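Prerden Small Press Forum > Reading > Poetry

Thread: Ngô's second collection, the Nirkolham poems

tidewrack
Finished it last night. For anyone who hasn't seen it, this is the one from Uvum, 100 pages, with the long sequence in the middle set in Nirkolham in 1840. I liked the first book a lot and I think this one is better, but I got stuck in the sequence twice and had to go back. Did other people read it straight through?

mossgate22
I did, on a train. I wouldn't recommend it that way. The sequence has 22 sections and the speaker changes without any marker, so if you lose track in section four you stay lost until the ferry poem. The short poems at the back are the reason to buy the book.

plainstitch
Disagree about the short poems. Half of them were in magazines before and they read like it. Each one ends on the same kind of quiet image, a window or a coat. The sequence is the only place where Ngô takes a risk.

tidewrack
I don't mind the coats. What did you make of the section with the barber? It's the only one in present tense and I can't work out who is talking.

plainstitch
It's the daughter. She uses "the low house" in that section and nobody else in the book does except her, in section two.

kettleblack
I read it as the barber himself. The line about holding a stranger's head and looking at the wall makes no sense coming from the daughter. I keep that section open next to me when I'm trying to write about touch without getting sentimental. I've been working on a set of poems about ordinary care, hair washing and so on, and it's the best model I've found.

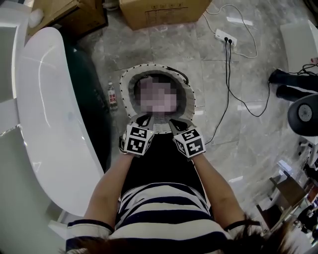
Lying back under the black cape

Mine are mostly in couplets so far and they aren't ready to show anyone. But back to the barber: look at the verbs. They are all work verbs until the last two lines. The daughter never talks like that.

mossgate22
The verbs are a fair point. I still think "the low house" settles it, unless it's a slip, and Uvum's editing is usually careful.

ferrous_oak
Has anyone compared the printed version with the one read at the Prerden reading in July? I was there and I'm fairly sure the barber section had a first line that isn't in the book. Something about the mother. If I remember it right, that would make it the daughter.

kettleblack
I wasn't there. A cut line is a cut line though. If it was taken out then maybe the poet wanted it open.

plainstitch
Or wanted it shorter.

tidewrack
Reread it with both in mind. I'm leaning toward the daughter, but kettleblack is right that the verbs are odd for her. Ferrous_oak, do you know if the reading was recorded?

ferrous_oak
There was a microphone on the table but I don't know if it was for recording or just for the room. I'll email the shop and post here if they answer.

mossgate22
Also, is the paperback the same text? Mine is the hardcover and page 2 has a typo in the epigraph.

tidewrack
Paperback here, same typo.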